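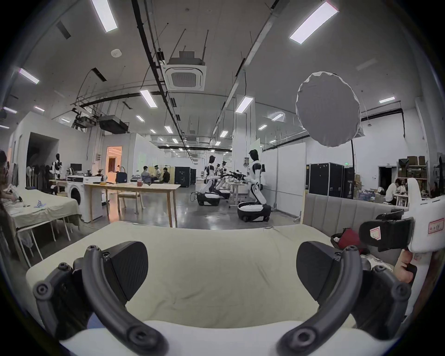 The pale green-beige cushion, with the grey channel-tufted sofa back behind it on the right.

Cushion covers: washing, refitting and storage

The soft furnishings in the main hall at Drodville are due for their February clean. Seo-ah Song has revised the procedure after last year's round, when two covers shrank and one went back on with the zipper facing forward. The notes below replace the sheet taped inside the linen cupboard door.

Removal. Stand the cushion on its long edge with the zipper up. Open the zipper fully before pulling anything. Most of the split seams repaired last year started at the zipper end, where the cover had been dragged over the foam with a third of the zipper still closed. Work the cover down evenly from both corners. If the foam has a stockinette liner, leave the liner in place.

Marking. Each cover and its insert now carry the same number, written on a cotton tape sewn inside the zipper. The inserts were cut in more than one batch and differ slightly in depth. A cover from the shallower batch will close over a deeper insert, but the piping then sits off the edge and the top panel pulls at the corners.

Washing. Vacuum the cover on both sides first. Close the zipper, turn the cover inside out and wash cold on the gentle cycle, two covers per load. Use liquid detergent at half the usual dose. Powder left a residue on the lighter fabrics that had to be rinsed out twice. No softener and no bleach. Spot stains should be treated from the outside edge inward with a damp white cloth and left for ten minutes before the cover goes in the machine.

Drying. Hang over two parallel lines so that the weight is shared. Do not tumble dry. Živko Mujić measured the shrinkage on the two covers that went through the dryer: 13 mm across the width on one, slightly less on the other. Both are now kept as spares for the narrow bench.

Refitting. Put the cover back on while it is very slightly damp along the seams. Fold the insert in half lengthwise, push it to the far end, then let it open. Seat the back corners first, then the front. Smooth the top panel by hand from the center out. Light wrinkling in the fabric is normal on this weave and drops out after a few days of use – an iron will flatten it faster but leaves a shine on the pale colors.

Sofa backs. The tufted backs do not come apart and should be cleaned in place. Run the crevice tool down each vertical channel from top to bottom, then go over the raised sections with the soft brush. Water collects in the channels, so use foam cleaner only, applied to the cloth and never sprayed directly on the fabric. Oi-ling Kan has a test patch on the rear of one unit that shows the difference.

Foam. Press the middle of each insert with a flat hand and release. It should come back to shape within a few seconds. Inserts that stay dished go on the replacement list, with the tape number and the thickness at the center and at one corner. Hisero has quoted for new foam at 128 per insert, cut to size, with a discount on larger orders, so a complete list is worth more than an early one.

Storage. Spare covers are folded in thirds and kept in the Girden boxes, zipper side out, with the number visible through the lid. Spare inserts are stored flat and uncompressed, no more than four high. Please do not use vacuum bags – two inserts stored that way last year never recovered their full depth.

Covers that need a seam repaired go to Yuk-lan Chu with a safety pin at each end of the split. Replacement zippers are in stock in grey and off-white. Completed lists to Benedetta Lo Presti by the end of February.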